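Skornuneck interleaving cloth

Skornuneck interleaving cloth is a light cotton sheeting sold for lining bakery trays and for separating layers of confectionery in storage. It was introduced by the packaging firm Karagiannis and is now sold under the Justard label.

Supply

The cloth is sold in packs of 2 and in trade cartons of 2,000. The Custel catalogue lists 1,062 stock lines in the same class, 89 of them in cotton. Listed prices exclude delivery and were last revised on 2023-11-16.

Care

Sheets are washed before first use and ironed while damp. Starch is not used on sheets that touch food.
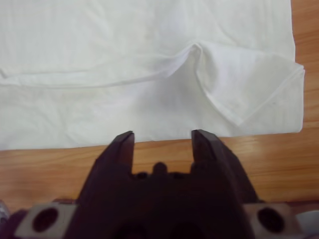
See also

Glassine
Greaseproof paper
Muslin
Tray liner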